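How to sort a mixed tub of screws, bolts and odds (without losing a weekend)

Posted in Workshop basics

Right. You've inherited a tub. Or you've been chucking things in one for years and now you can't find a single M6 washer when you want one. Same job either way. Takes an evening if the tub is small, two if it isn't.

I did three of these last May, the worst being a 1,000 piece job lot I bought off Igor Hudec when he cleared his dad's garage. What follows is what worked. Skip the bits you don't need.

What you need

A big magnet, the cheap flat sort
Old bedsheet, light coloured
Muffin tin or egg boxes
A thread gauge — or known bolts and nuts you trust
Jam jars or a drawer unit
Marker pen, masking tape
Gloves, get the thin ones
Kitchen sieve you don't want back

Step 1. Tip it out

Sheet on the floor, not the table. Things roll. Tip a third of the tub at a time, not the lot. If you tip the lot you will lose heart by nine o'clock and scoop it all back in, I've done it twice.

Spread it thin with the side of your hand. Gloves on for this, there's always a snapped blade or a carpet tack in there.

Step 2. Get the muck out

Sieve first. Handfuls, shake over a bin, dust and swarf drops through. Grit hides in threads and it'll ruin your gauge and your temper.

Greasy stuff goes in a jar with white spirit, lid on, shake, leave it half an hour, drain and dry on newspaper. Open a window. Don't pour the spirit down the sink, let it settle and reuse the clear part.

Rusty stuff — be hard about it. Light orange bloom, fine, vinegar overnight then rinse and oil. Pitted threads, scrap. A bolt costs pennies.

Step 3. Magnet

Put the magnet in a sandwich bag. Sweep. Steel jumps on, turn the bag inside out and pull the magnet away and it all drops off in one go. Best trick on this page.

What's left behind is brass, ali, plastic, and most stainless. Keep those apart from the start. Some stainless pulls a little bit, so if a shiny one clings weakly put it with the stainless and move on.

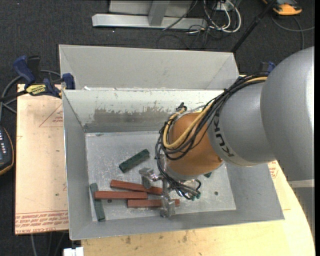

Step 4. Sort by type, NOT size

Everyone goes for size first. Don't. Eyes are quick at shapes and slow at lengths. First pass, into the muffin tin:

Wood screws
Machine screws and bolts
Self tappers
Nuts
Washers
Nails and pins
Hooks, eyes, brackets
No idea

The No Idea pile is allowed to be big. Don't stop to work anything out, just lob it in. You'll be suprised how many explain themselves once the rest is sorted (half of mine were flatpack furniture cams, binned).

Wood screw or self tapper? Look at the tip and the shank. Wood screws often have a bare bit under the head and a coarse thread. Self tappers are mostly threaded right up and feel sharper and harder. Still can't tell, put it with the wood screws, it'll hold a shelf.

Step 5. Now the bolts

This is the slow part. Tea first.

Metric or imperial, that's the big split. Thread gauge leaves against the thread, hold it to the light, no gaps means you've got it. No gauge? Keep a nut of each size on a bit of string and try them by hand. Should spin on with fingers. If it goes on two turns and binds, stop, it's the wrong thread, don't force it.

M6 and quarter inch look the same. They are not the same. This one catches everybody.

Then by diameter, then by length. I only do lengths in rough bands — short, middling, long. Life's too short for 2 mm differences. Measure from under the head on a bolt but over the top on a countersunk, which is how they're sold, so your labels will match the shop's.

Step 6. Nuts and washers

Nuts: try on the bolts you just sorted. Quick. Nylocs in there own pot. A nyloc that's been on and off loads of times has lost its grip, if it spins down past the plastic ring by hand then chuck it.

Washers: thread them on a pencil, then a dowel, then a broom handle. Sounds daft. Anything that won't go on the pencil is small, anything that drops over the dowel is medium and up. Spring washers separate, the split ones, flattened ones are no use.

Step 7. Storage

Jars are fine. Clear ones, lids that still fit. Drawers are nicer, I've got a Tomard unit with the small drawers up top and deep ones below and it's been ok, though the dividers pop out if you pull a drawer in a hurry. Lenka Hudec swears by the Lultard trays with the clip lid. Bit dear for me but you can turn one upside down and nothing moves.

Heavy stuff low. I put a full drawer of coach bolts at the top once and pulled the unit off the wall.

Labels: tape one actual screw to the front of the drawer. Beats writing. If you must write, type, size, length, in that order, every time.

Step 8. The leftovers

You'll have a small heap of one-offs. Keep one jar, just one. When it's full something has to go before something goes in.

Scrap steel in one bucket, brass in another. Yards weigh them seperately and brass is worth the bother. Don't put them in the kerbside recycling unless your council says so, mine won't take them.

Keeping it that way

Have a tin by the vice for loose bits. Empty it when it's full, ten minutes. Do not let the tin become a tub.

Before a job, take out what you need plus a couple spare. Spares go back the same night. Well, same week.

Questions I get

Is it worth it for a small tub? Under a jam jar's worth, no, just spread it on a tray when you want something.

Can I use a shaker sieve set? Works for washers, hopeless for screws, they stand up on end and jam.

What about Unnithan mixed packs, are they good for filling gaps? Decent, mostly the middling lengths. Check the list on the back, mine was heavy on M4.

Next one's on re-cutting tired threads with a tap and die. Need to find the dies first.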